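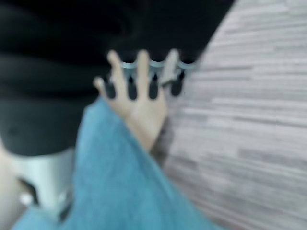
Danau room, March, start 1000

Drolta, run 1609, Kaplan soft-goods set. Bag and fabric handling at the sofa. Working from the Hiltov practice sheet, rev 4. I kept notes on where we followed the sheet, where we drifted, and what I want changed before the next block. Run data is in the usual folder, this is only the rules side.

Before power

Walked the floor first. Rug samples from the last block were still rolled up by the door, moved them to the store. Cables off the path between the sofa and the trash can. Checked the e-stop on the pendant and the one on the base. Both tripped and both reset from the console only, as they should. Sheet says to test one of the two "alternating by session." I think that should go. Testing both adds very little time, and with alternation you depend on someone having logged which one was done last.

Speed cap was set to the low profile. Grip force cap was left over from the rigid-object set and had to be brought down by hand. It was caught at the readback. The readback is on the sheet as optional, and it should be mandatory whenever the object set changes.

Hands in the work area

The wrist camera picks up hands on the fabric, fingers spread on the black cloth, with light blue cloth right up at the wrist. That is a good view for review, and a good reminder of how close we work on this set. Current wording in Hiltov is "keep hands clear of the grippers while the arm is live." For soft goods it doesn't hold up. Someone has to flatten or turn the fabric between attempts, and if the rule can't be kept, people stop reading the rest of the page.

What we used for the run, in place of that line:

Operator calls "hold" and takes both hands off the controls.
Second person waits for the hold light, then says "in."
Hands go in flat, from the side, never between the gripper and whatever it is facing.
Second person says "out" and steps back past the tape.
Operator looks before resuming. Hearing "out" is not enough.

2 people minimum for this. If there is only one person in the room the arm gets powered down for every reset, even if it makes the session twice as long.

Sleeves: tight cuffs or pushed up above the elbow. No scarves, lanyards or loose towels over the arm. The other reason for the sleeve rule is the review footage. With blurred wrist frames I could not always tell object from clothing, and any labeling done from those frames alone is going to have errors in it. Suggest clothing for the second person be a color that isn't in the object set. Light blue is out for this set.

Blur: frames like the one at the top should be kept and tagged, not deleted. Someone checking a near-contact event later needs the bad frames too. The head camera was the better witness for anything to do with where people stood. 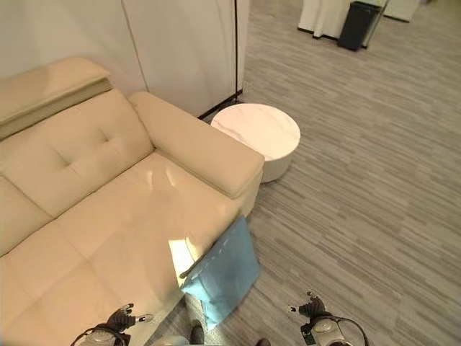
Standing position and feet

Went through the head camera view of the bag setup afterward. The blue bag is over the front edge of the seat with a gripper to either side of it, and there are dark shoes on the carpet at the bottom of the view, one of them right below the bag. Under the sheet as written this is allowed, since it talks about hands and heads and nothing else. I don't like it. A dropped object or a low sweep goes to the floor, and feet are what is down there.

Proposed: closed shoes for everyone inside the tape, and nobody's feet under a gripper unless the arm is on hold. Also move the tape. It was laid out for the table tasks and doesn't fit how the base parks at the sofa.

Furniture

Round side table next to the armrest was left in place. Clear top, so fine for the run. Would like a line in the sheet that nothing gets put down on it during a session, no cups, no pendant. Sofa leather to be wiped and checked for finger marks at the end of each block. Report scratches in the log even if small.

Cabling at the wrists: look at the loops on both sides before each block and again after any task where fabric is pulled toward the base. Write down that you looked.

For rev 5

Both e-stops every session.
Force cap readback mandatory on change of object set.
Replace "keep hands clear" with the hold / in / out procedure for soft goods.
Foot rule and new tape line.
Clothing color against object set.
Keep blurred frames, tag them.

Open: does the hold light need a sound with it? It is hard to see when you are bent over the seat. I'd rather have a tone than rely on the light. Need to check whether the Drolta controller has a spare output for it. Will look at the wiring sheet before the next soft-goods block.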